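Home | Browse Topics | Ask | My Page | Help

Genano Neighbors Help Board > Home & Workspace > Surfaces and Lighting

Faint gray band across my white work surface, stain or shadow?

Posted by Amado Macaraeg, 9/19/23
608 views

Hi all, I've been going around in circles with this one and my wife is tired of hearing about it, so you get it instead.

I do a lot of small stuff at home (cutting out patterns, gluing, sorting seeds for the garden) and last spring I switched to a plain white surface because I was sick of losing things on the dark one. Love it. I can see everything! The trouble is a soft darker band that goes side to side right across the middle. It's very faint. No hard edge anywhere, it just fades in and fades back out again, and some evenings I can't find it at all and then I sit down the next day and there it is.

So of course I figured it was dirt, because I lean my forearms right about there. I've wiped it with warm water and a drop of dish soap, then I did it again with the Dukier spray (the one in the tall bottle), then I let it dry overnight and tried a clean eraser on one little spot. The eraser didn't come away gray or anything. The band is still there.

I have one lamp, a Calleck with the long arm, clamped at the back. It's 46 inches off the floor at the head if that matters. There's also a window behind my left shoulder with a half curtain, plus a shelf up above with my paint jars on it. I'm about to put in a bigger order at Bastos and could throw in a stronger cleaner, but I don't want to take the finish off if there's nothing there to clean. Has anybody had this?

stillsewing46

bleach. works on everything white. mix it strong and leave it on for an hour, mine came up like new

Amado Macaraeg

Thanks, but I'm nervous about an hour of strong bleach on something I rest my arms on all day. Going to hold off on that one! Meanwhile I looked at it again this morning with the lamp off, and I could still make it out if I squinted. It's more of a soft gray than a yellow or a brown, if that helps anybody. My wife says she sees nothing and I should get my eyes checked. 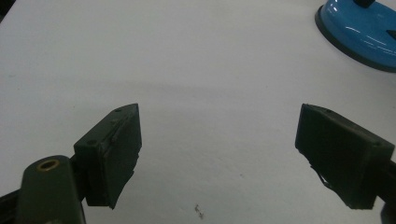

Henrique Nogueira

Put the bleach down. I'd bet on a shadow, and you can find out for free.

Take a scrap of clean white paper and lay it so that half is on the band and half is off it. If the paper picks up the same darker patch, you've got a lighting problem and no cleaner on earth will fix it. If the paper looks even all over and the surface next to it still looks dark, then it's in the surface and you can go back to scrubbing. Do it once with the lamp on and once with it off, since you've got the window going too.

My guess is the shelf. A shelf up above with the light coming from off to one side throws a wide soft shadow, and on anything darker you'd never notice it. I had the same thing over my stamp table and spent most of a November blaming the cat. It comes and goes because the daylight comes and goes. You said some evenings it's not there at all, and dirt doesn't take evenings off.

If the paper test says shadow, try these in any order:

Swing the lamp head forward so it's out past the front of the shelf. With the long arm you should have plenty of reach.
Close the curtain all the way and see if the band moves or disappears.
Take the jars down for five minutes. I know, it's a pain, but you'll learn a lot.
Add a second small light on the other side. A cheap one is fine, just get a bulb that matches the first or you'll have one warm half and one cold half and you'll be back on here asking about that.

And if it does turn out to be in the surface, go slow. Plain baking soda paste, soft cloth, a spot in the back corner first. Shiny patches from rubbing too hard are worse than a little gray, and they don't come out.

marnie_upstairs

I agree with the paper trick. Only thing I'd add is rinse off that spray with plain water. I had a white countertop that always looked cloudy and most of it was leftover cleaner. Two wet rags and a dry one did it. Might not be your problem but it can't hurt.

Print this page | E-mail this page to a friend

Comments

Amado Macaraeg: Did the paper test. The paper went gray in the same place, so shadow it is! Haven't moved the jars yet. Canceled the cleaner and got a bulb.

tomw: what color bulb did you end up with? I never know which to buy

Amado Macaraeg: The daylight one. Kind of harsh at night, so I may swap it for the soft white.

lowcountry_deb: Please nobody leave bleach on anything for an hour with the windows shut.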